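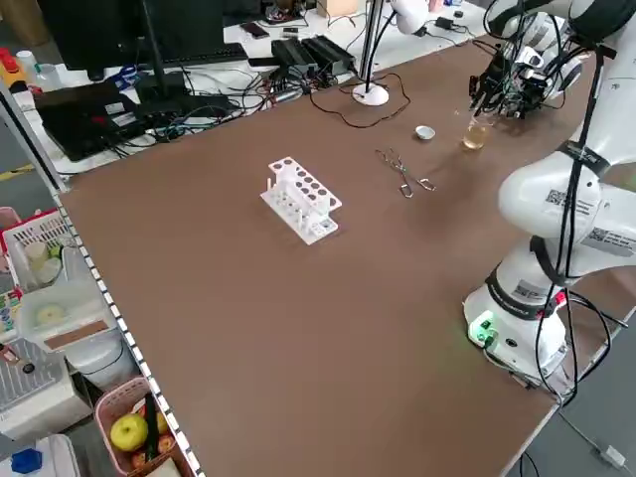
Clarnora Bench Basics Set
Test tube rack, crucible tongs, small white dish, beaker

Product code CB-184
Supplied by Grerico Laboratory Supply

The Clarnora Bench Basics Set puts the small items used most often at a teaching or preparation bench under one product code. It is intended for secondary schools, college labs, water testing rooms and small workshops that need to fit out a new bench or replace worn stock. Everything in the set is also sold separately.

The set is sold per bench. Orders for a full classroom are packed by bench in separate inner boxes, so they can be handed out without sorting.

What is in the box

1 test tube rack, white plastic, with pegs
1 pair crucible tongs
1 porcelain crucible, low form, with lid
1 beaker, clear glass, low form, with spout
1 sheet of adhesive labels for the rack

Test tubes are not included. Most of our customers already have a preferred size and supplier, and we would sooner not add tubes that end up at the back of a cupboard. The matching tubes are listed at the end of this page.

Test tube rack

The rack is a moulded plastic stand. Tubes go in through the round holes in the upper row, and the row of short pegs along the lower front edge is for draining rinsed tubes upside down. The pegs suit the same tubes as the holes. Wider tubes will sit on a peg but not in a hole, and very short tubes will drop too low to be picked out easily with gloves on.

The label sheet has enough labels to mark a rack with a bench number and leave a few over. We suggest the front right corner, where the label stays clear of drips from the pegs. The adhesive holds through hand washing. It will lift in a dishwasher after a few cycles.

The rack is not for use in a drying oven or an autoclave. It can be left in a warm cabinet, but the holes may go out of shape if the temperature climbs, and tubes will then bind on the way out. Solvents such as acetone will cloud the surface. Wipe spills promptly and rinse with water.

Crucible tongs

The tongs have long, thin arms and looped finger ends, and can be used in either hand. The jaws are bowed to go around a small crucible, and the tips are ridged for picking up a lid. Check the rivet before each term. If the arms move sideways against each other, replace the tongs, as a loose joint can let a crucible tip when it is lifted out of a triangle.

Crucible tongs should not be used to lift beakers. The jaws are too narrow and will slip on the glass. Use beaker tongs, which have coated jaws and are stocked separately.

When tongs are put down between steps, lay them flat with the tips turned up and away from the edge of the bench. Tips that have been resting on a dirty surface will carry that dirt onto a weighed crucible and throw off the result.

Crucible and lid

The crucible holds 30 mL. It is glazed inside and out except for the rim. The lid is shallow and lifts off with the tongs. Lids are a loose fit by design so that gas can escape during heating.

New crucibles should be heated empty and cooled before the first weighing. Heat slowly and do not set a hot crucible straight down on a cold or damp surface. A ceramic mat or a wire gauze is suitable. Discard any crucible with a crack in the glaze, even a fine one.

Beaker

The beaker is clear borosilicate glass with a pouring spout and a white marking panel that takes pencil. The printed volumes are a guide only and should not be used for measuring. Use a graduated cylinder or pipette for that work.

Keep beakers containing liquid well back from the bench edge. Coloured or stained solutions can be left in the beaker for the length of a lesson, but dye will take to scratches in older glass and is hard to shift afterwards.

Cleaning and storage

Wash the glass and porcelain in warm water with a lab detergent and rinse twice. Dry the tongs fully before they go back in the drawer, especially in coastal schools where the joint may stiffen over the December holidays. A drop of light oil on the rivet is enough. Wipe off the excess before use near a flame.

Racks can be stacked for storage if the pegs are kept facing the same way. They should not be stacked with tubes in place.

Ordering

Orders received before noon leave our warehouse the same day. The set ships in one carton. Class packs ship on a pallet where the order is for 30 benches or more, and we will need a contact number at the delivery address.

Breakages in transit must be reported within 19 days. Please keep the carton and the inner dividers. We replace single items and do not ask for the rest of the set to be sent back.

Schools can order on account with a purchase order number. New accounts take one or two working days to open.

Notes on this version

The current set replaces the earlier one, which came with a metal wire rack. The wire rack is still available on its own while stock lasts. The tongs and the crucible are unchanged, so spares bought for the earlier set will fit.

Page updated 8th February

Shares 19
Comments 0

Related items
Clarnora test tubes, rimmed, box
Clarnora wire rack (end of line)
Vorkosetti beaker tongs, coated jaws
Vorkosetti pipeclay triangle
Yoon ceramic bench mat
Yoon test tube brush, fan tip
Grerico spare crucible lids, pack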